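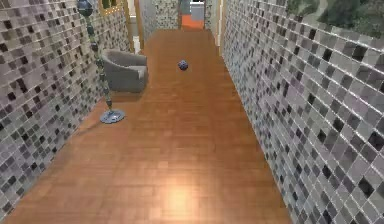 Can a machine do the housework for us yet? It can do some pieces of it, slowly, and it still needs a person in the house who is willing to finish.

I am asking because my sister-in-law wants to buy a robot for her mother, and she thinks that I know everything on this subject. I don't. I worked six years in a warehouse in Londdale where we had many machines, and I read a lot in the evening. But I promised her a serious answer, so I write it on the blog and she can send it to the rest of the family.

First, the floor. Floor cleaning is the chore that went best for the machines. A floor is flat, and a round vacuum can touch the same place twice without doing harm. In our apartment I have used a Distik for two years. It cleans the hall well and the kitchen well enough. It doesn't clean the corner behind the door, and it has a long fight with the rug every Tuesday, when it is programmed to run. I paid 300 for it, second hand, and I don't regret the money.

Picking things up from the floor before the vacuum comes is a different matter. Take a hallway like the one in the simulated picture, with a ball lying in the open part of the parquet, and an armchair and a tall floor lamp by the wall. A child of three years can be told "bring me the ball" and he will go. The machine must first understand that this dark blue spot is a thing and not a stain or a shadow. There is glare on the planks, and the tiles on the walls are pale and dark with no order, which I imagine is not easy for a camera. Then it must drive there without touching the lamp, stop at the right distance, and close its fingers on something that likes to roll. Each of these steps can be done today. To do all of them in a row, in a house the machine doesn't know, is what I would not promise to anybody's mother.

I was curious how often it fails, so I wrote to Lucie Lemieux, who tests home robots at Ternolell. She answered me the same evening, which was very kind. In their simulator they ran the task "find the toy and bring it back" 1000 times, with different rooms. The robot finished 76 percent of them. When they tried in a real apartment, the number was lower, and she preferred not to give it to me before they repeat the test. She also wrote that in the simulator nobody's feelings are hurt when the lamp falls.

I thought about this 76 for some days. In the warehouse we had a Gauthier sorting arm, and if it had dropped one box in four we would have sent it back before lunch. But the warehouse was made for the arm. The boxes had the same size, the light never changed, and we painted yellow lines where people could not walk. A home is arranged for the people who live in it, and they leave their shoes in a new place every day.

Laundry I will leave for another post. I have watched many videos of folding and I always look for the small text that says how much the video was accelerated.

So, for my sister-in-law: buy the vacuum. Choose one with a big button, because her mother will not use the phone application. For the things on the floor, a long grabber from the pharmacy is cheap and works also when the internet is down. Ask me again about the robot with arms next November, and I will write to Lucie before I answer.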